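Narayanan Rai
June 21, 2021

Small desk thread. I've been putting the work table back together after painting the wall and a few people asked what I was keeping on it. Short answer: not much.

1/ The table is the plain white one. It goes flat against the wall, right up to the skirting board. I had it in the middle of the room for a while and kept walking into it.

2/ The wall is matt white. Matt shows every scuff and I already have a few faint grey ones over on the right. I'll touch them up when I next open the tin. Not before.

3/ Keyboard stays out all the time. Black, with a cable. I tried a wireless one from Velline and got fed up with charging it.

4/ The only other thing I wanted was flowers. Real ones last me a week at best, so these are artificial. White daisies with yellow centres, green leaves, and some tiny pale flowers mixed in.

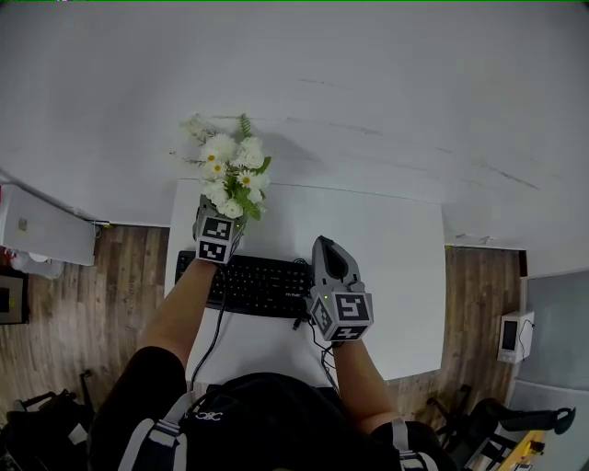 2 min read

5/ They look best at the back of the table. White on white sounds dull but the yellow and green show up well, and you get a soft shadow on the wall behind.

6/ Someone asked about dust. Hairdryer on cool, held well back, then a dry paintbrush for the leaves. The feathery bits catch the most.

7/ Vase is still undecided. I have a short Fagerlund one, which is too wide, and a tall one that tips over if you look at it. Probably going with a jam jar for now.

8/ Cables are next. I don't like the black one lying across a white top. I've got a bag of 500 clips from the last house, so I won't run out.

9/ Lamp after that. If you have one that clamps on to a table pushed against a wall, tell me which.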